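Ticket: Label printer at Tamirmont skips every other label
Status: Closed
Category: Shipping / Printing
Software: Clatus 11

Reported problem

The label printer at the Tamirmont packing station started feeding a blank label after each printed one. It began on Tuesday, after the PC restarted for updates. The address text is readable but sits too low, and the last line of the postal code is missing on longer addresses. Same roll of labels as before. Other printers in the building are fine.

Tried by the user before opening the ticket: power off and on, new roll, cleaned the print head with a wipe. No change.

Log

9:10. Printed the self-test page from the printer's own button. Text is sharp and the page lines up with the label edges. No blank label after it. Printer and sensor look OK, so moving on to the PC.

9:25. Checked the driver. The update had put in a second copy of the printer, named the same with "(2)" at the end. Clatus was sending jobs to the second copy, which still had the default paper size. Default is longer than our label, so the printer runs on into the next one.

9:40. Set the default back to the original printer and removed the copy. Test print from the driver came out right, with no blank.

9:50. Test print from Clatus still skipped one. The template keeps its own page size and ignores the driver. Opened the template and found the height set to 132 mm. Changed it to match the stock and saved.

10:05. Saved template went back to the old height when Clatus was reopened. The shared template folder is read-only for the packing login. Logged in with the admin account, made the same change, saved again. It stayed this time.

10:20. Ran a batch of 10 from the order queue. All 10 printed in a row, no blanks, full address on each.

User replied after lunch that the Chae carrier labels were still printing low. Those use a separate template from Clarnus, loaded through their plug-in. Vertical offset was set to 2 mm in the plug-in options, left over from the old printer. Set it to zero. Chae labels now line up.

Resolution

Duplicate printer removed, template height corrected, plug-in offset cleared. If the blanks come back after an update, check for a second printer entry first. A copy of the corrected template is in the station's backup folder.
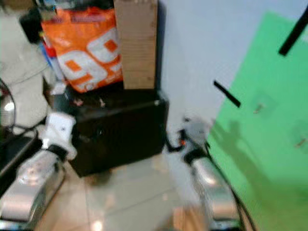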